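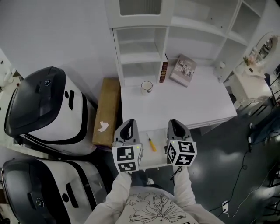 Rami Hakim

Chapter 2
The Desk, the Shelf and the Things That Live There

I want to start this chapter with a white desk, a mug and a couple of books, which may seem a very small place to begin when the last chapter had us marching through an entire house! But a desk is where most of my students come unstuck. They can sort a wardrobe in an afternoon, they can be quite ruthless with a kitchen drawer, and then they sit down at a desk and every object on it suddenly has a reason to stay.

Take the mug. It's white with a dark brown rim inside, and it stands near the front, on the left. Is it a desk thing? I used to say no, very firmly, and then I noticed that I have never in my life worked at a desk without a mug on it (I've got one beside me as I type). So these days I call it a visitor. Visitors are allowed, they just don't get a permanent spot, and they go back to the kitchen when the work stops.

Books are harder. The dark red hardback is standing upright, with gold lettering on its spine, and the pale one with a photograph on the cover is lying flat and at an angle. I'd call the first one parked and the second one dropped. A parked book can stay parked for years, mind you! When I taught the evening course at Unton I kept a dictionary on my desk for the whole of it and opened it once, to press a leaf. With all those open compartments just behind the desk, I'd move both books up and see whether anyone reached for them again.

And then there's the screwdriver, a little one with a yellow handle, lying on the low white bench in front. I'm very fond of stray screwdrivers. They belong to a group I call stragglers, the tools that get carried to a job and stay where the job was. You'll find scissors in this group too, and tape measures, and nearly every pencil. We'll give stragglers a section of their own later on, as they need a different sort of home from everything else.

Don't forget the edges of the room either. A sheet of cardboard leaning beside a desk, like the tan one on the left with its torn white patch, can go unnoticed for months. Mine came round a Fokeck bookcase and stood in the hall from March until my sister folded it up and took it away without asking me.

What you'll need for this chapter

A notebook, a pencil, one empty box and a desk. It needn't be your own, although you should ask first if it isn't. Set aside 24 minutes for the first exercise and 12 for the second.

Words used in this chapter

Resident: a thing that is used at the desk and kept at the desk.
Visitor: a thing that comes for a while and goes home again.
Straggler: a tool left where it was last used.
Parked: put somewhere on purpose, then forgotten.

2.1 Writing the list

Before you move anything, sit down and write out what's on the desk, starting at the left and working towards the right. Put one word beside each thing, resident or visitor or straggler, and go with your first thought. If you get stuck, leave a gap and carry on to the next thing. We'll come back to the gaps in 2.2, with the box.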